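Notebook > Bench Notes > Swallowing Group > December

Print | E-mail | 2 comments | 5 shares

December, 8:40 a.m.

Second pass on the thickened liquid samples for the dry mouth work. Used the Vesell powder again, same jar as last time, with tap water left out overnight to reach room temperature. Mixed 2 batches and let both stand 10 minutes before the first flow reading.

Batch A ran through the syringe faster than I wanted. Rima Rizk thinks I stirred it too long — possible, I lost track while answering the phone. Batch B was closer to the Pirar reference and had no lumps. Readings are in the green binder under run 419.

Also went over the wording of the symptom diary. People keep mixing up "food sticks" and "food comes back up," so those now get separate lines. Heartburn stays on page one. I took out the question on bad breath, which overlapped with the dry mouth section.

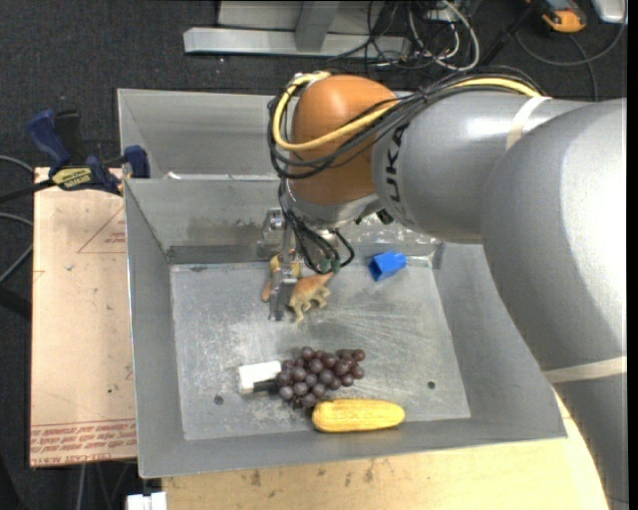 Does a thicker drink always go down more safely?

It depends on the person. Thicker liquid moves slower and gives the throat more time to close, but if the muscles are weak, more of it can stay behind after the swallow.

Rima wants that put in the diary handout in simpler words. I'll draft it tonight.

The Jarman scale drifted again after lunch. Zeroed it twice, then moved to the Jeteo one for the rest of the weighing. Anything before that in run 419 should be checked against the written jar weights.

To do: repeat Batch A with a timer, stir for 20 seconds and stop. Order more syringes, the plain kind. Ask Rima if the saliva substitute samples can stay in the small fridge — the top shelf is full.

Print | E-mail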